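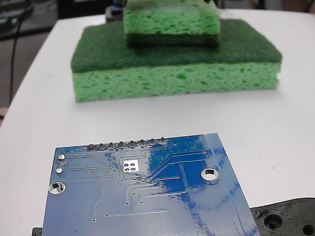

Our project was about dish sponges and how people store them, for the Household Materials unit. Everybody has the same kind at home pretty much, green scourer on one side, lighter green spongy part on the other. The question we started with was does it matter how you leave it when you're done washing up. Flat, on its edge, on top of another one. We used two sizes, a large and a small, and for the stacked setup the small one goes on top of the large one with the two dark green scouring sides pressed together, so the light green foam is on the outside top and bottom. From the front it reads as one thick dark band in the middle, and we ended up calling that "scourer to scourer" in all our notes. The other way round was "foam to foam".

Background

Sponge foam is full of holes, all different sizes, and the holes hold water. The scourer is more like a mat of fibres. It holds water too but not as much, or that's what we thought going in. We found a care leaflet from Drulten, the shop near campus where we bought ours, and it said to wring out and stand somewhere airy. Doesn't say which way up. The Plurner ones we bought second had no leaflet at all.

What we did

Each sponge got weighed dry first, on the kitchen scale from the Khokhar building. Then soaked, squeezed by hand until it stopped dripping, weighed again. Then left on a white table overnight in one of the setups. Weighed in the morning before class. We did this through most of March.

Setups were:
Single sponge, scourer up
Single sponge, foam up
Single sponge on its long edge
Stacked, scourer to scourer
Stacked, foam to foam

Squeezing was the weak point. One of us squeezes a lot harder than the rest so after the first week the same person did all of them. The first week's numbers are not in the results becuase of that.

We also measured water for soaking, 1,000 mL in the tub every time, changed between sponges. A plain tub from the cupboard, nothing special.

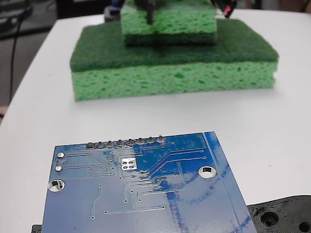

Stacking turned out to be the hardest setup to keep the same from night to night. The small sponge has to sit toward the back half of the big one or it tips once it's heavy with water, and if you push down on it at all you squeeze water into the bottom one and the weights are off. So – place it, let go, leave it. We wrote that on a card and taped it to the cupboard door.

Results

On its edge dried best, every time. More than 100 weighings all up and edge won on every night we ran it. Not a surprise but good to have it on paper.

Scourer up and foam up were close. Foam up maybe slightly drier by morning, we wouldn't argue hard for it.

Stacked was worst both ways. Bottom sponge stayed wet underneath where it touches the table and the top one stayed wet where they meet. Foam to foam was the wettest of the lot. Scourer to scourer a bit better, we think the fibres leave small gaps for air, but we didn't test that part so its only a guess.

Smell – we had a column for this and gave up on it. Everyone scored differently. One person couldn't smell anything after the dish soap.

Problems

The scale rounds to 2 grams, which is a lot when the small sponge doesn't weigh much to begin with. Should have borrowed the better one from the Vukia lab, we asked too late.

Room temperature wasn't recorded for the first half. Heating goes off at night anyway.

The sponges change as you use them. By the end the large ones felt softer than new ones and probably soaked up more. Should have swapped them out partway. Didn't have the budget.

What we'd change

Try a wire rack. Most people have a rack or a little holder by the sink and we only ever used a flat table, so our "flat" results are likely worse than a normal kitchen. Also test cut sponges, the small size could just be a large one cut down and then the foam would match exactly. And weigh at noon as well as morning so there's a curve instead of two points.

Raw numbers are in the appendix, first week crossed out but left in.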